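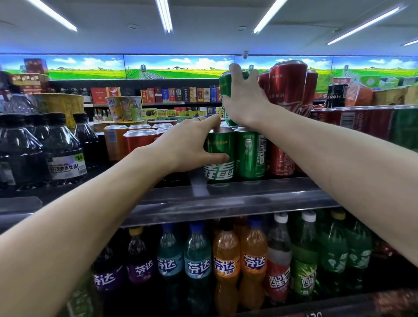

Retail Operations for Small Stores
Course Handout, Unit 7: Handling and Shelving Soft Drinks
Ranavo Institute of Retail Practice
October session

Purpose of this unit

This handout accompanies the lecture and the practical period on canned and bottled drinks. Students should read it before the practical period and bring it with them. It covers the movement of single cans and large bottles between shelf, basket, and cooler in a small convenience store. Delivery scheduling is treated in Unit 4 and is mentioned only where it affects shelf work.

Drinks take up a large share of the shelf space in most small stores. They are heavy for their size, they are bought quickly, and they are often put back in the wrong place by customers. A store clerk who can clear, carry, and reset a drink shelf in good order will save time on every shift.

1. Terms used in this handout

Facing: the front unit in a row, as the customer sees it. A shelf with four facings of cola shows four cola cans or bottles at its front edge.

Stack: cans placed one on top of another without packaging. A stack is free-standing and depends on the can below for support.

Multipack: several cans sold together in plastic wrap or a carton. Multipacks are shelved as one unit and are not opened to fill gaps in the single-can rows unless the store manager has approved it.

Price strip: the strip along the front edge of a shelf that holds price tags and brand labels.

Pull: to remove units from a shelf, whether for cleaning, rotation, transfer, or return.

2. Clearing a mixed shelf

The shelves in a small store seldom hold one product only. Cans of cola and lemon-lime soda may share a level with other drinks, bottled water may stand at one end, and snacks may occupy the level above. The clerk should look over the whole section before touching anything and decide which units are to be pulled.

Stacked cans are taken from the top. Where a can is resting on others, one hand lifts it by the rim or upper body while the other hand stays near the can below. Pulling from the middle of a stack is not permitted in the practical period. Students who have worked in a store may be used to doing so and are asked to follow the course method here.

Cans on the shelf surface are taken from the front of the row to the back. The clerk should check behind the front can before reaching past it, particularly where a second flavor has been placed in the same row. Units found in the wrong row are pulled with the others and sorted later.

Multipacks are lifted with both hands, one under each end. The wrap should not be used as a handle. If the wrap has split, the pack is set aside and reported.

3. Packing the basket

The standard hand basket is used for all small transfers in this course. Carts are reserved for full cases. Place the basket on the floor close to the shelf, with its handles folded down to the sides so that both hands can reach in freely.

Cans are packed upright wherever space allows. Begin along the far side and work toward the body. Each can should touch its neighbor. A can that leans will roll when the basket is lifted, and it may strike the can beside it hard enough to dent the wall. When a row is nearly full, the last can may need to be worked in with the fingers while the other hand steadies the rest of the row. 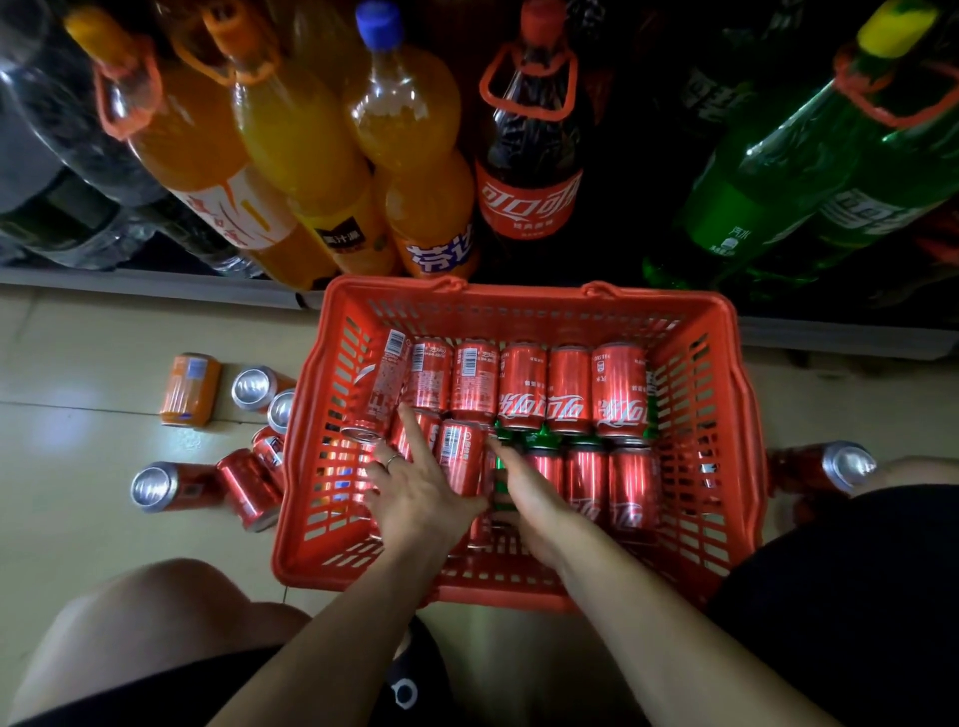 Mixed flavors may be packed together if they are going to the same section. Where the basket is going to more than one section, the flavors should be kept in separate rows. The Besero stock sheet, distributed in Unit 3, has a line for each flavor and should be filled in before the basket leaves the aisle. Barcodes do not need to face any particular direction in the basket. They are checked at the shelf or at the counter.

A basket of cans becomes heavy sooner than most students expect. One layer is the limit for this course. Bottles are not laid across the top of cans. If bottles and cans must be moved together, the bottles go in a second basket.

4. Posture and working position

Low shelves present the greatest difficulty. Bending from the waist over a basket on the floor places the load on the lower back, and the position is often held longer than intended while the last few cans are arranged. Students should lower themselves by bending the knees, or sit on a low stool if the store provides one, and keep the basket between or just ahead of the feet.

To lift the basket, raise both handles together, hold it close to the body, and stand using the legs. Do not turn while lifting. Set the basket down fully before opening a cooler door or moving a floor sign.

Rings and watches may be worn in the practical period if they do not catch on can tabs or packaging wrap. Long necklaces should be removed.

Floors are to be kept clear. Empty wrap, loose tabs, and cardboard trays go into the Naylor bin at the end of the aisle and are flattened before the end of the period.

5. Large bottles and the lower cooler shelf

Large bottles are usually placed on the lowest shelf, both for stability and to keep weight low in the unit. Many carry a plastic loop at the neck. The loop is convenient for the customer, and a clerk may use it to lift a single bottle over a short distance. For shelving, however, the bottle should be held by the body, with a second hand at the base if it is going into a tight space.

Bottles of one brand are grouped side by side, and the labels are turned to the front. Where two brands share a shelf, each is placed behind its own label and price tag on the price strip. Identical prices do not excuse a mixed row. Customers look for the brand first and the tag second, and a bottle placed under the wrong label leads to questions at the counter even when the price would have been the same.

A bottle found lying on its side should be stood up, and its cap and seal checked, before it is returned to a row. Any bottle with a broken seal is withdrawn from sale.

Lighting inside cooler units varies. In a dark unit the rear of the upper shelf may be hard to see from a standing position, and stock is easily missed during a count. Students should use a hand light and count from the rear forward.

6. Rotation

The older stock is placed in front. To rotate a row correctly, the whole row is pulled, the shelf is wiped, the new stock is placed at the rear, and the older stock is returned to the front. Sliding new bottles in at the front and pushing the old ones back is quicker and is marked as an error in the assessment.

Dates on cans are usually printed on the base. Dates on bottles may be on the cap, neck, or label edge. Both are recorded on the stock sheet.

7. Written exercise

The Lesance store model used in this course carries 3000 units of soft drink across all sections. Of these, 100 are large bottles on the lower cooler shelves. During a morning check, a clerk finds that 70 of the large bottles are standing behind the correct label.

a. State how many large bottles remain to be moved.
b. Describe the order in which the clerk should work if the misplaced bottles are spread over both ends of the cooler.
c. Explain what should be recorded on the stock sheet, and when.

Answers should not exceed one page. Sketches of the shelf are welcome and may be drawn by hand.
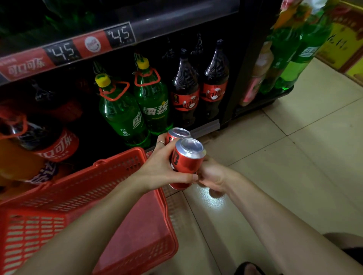

Should bottles be returned to the cooler before or after the price strip has been checked?

The strip is checked first. Confirm that each brand label and each tag is in position, then return the bottles one brand at a time, beginning at the end of the shelf farthest from the basket. If a tag is missing, leave that space open and ask for a replacement before filling it.

8. Practical assessment

Each student will clear one section, pack one basket, and reset the section from the stock sheet. Students work alone. The assessor will record the following:

Order of removal from the shelf
Packing of the basket, including row contact and number of layers
Lifting position
Placement behind the correct label
Rotation by date
Condition of the floor at the end of the period

Dented cans are to be declared. A dent that was declared and recorded does not lower the mark. A dented can returned to the shelf without a record does.

Students should arrive in closed, flat shoes with a non-slip sole. Baskets and stock sheets will be issued at the door and must be handed in before leaving. Requests for a repeat assessment are made in writing to the unit office by the end of October.

Reading for the next unit: Section 2 of the Unit 8 handout, on chilled dairy and short-dated goods.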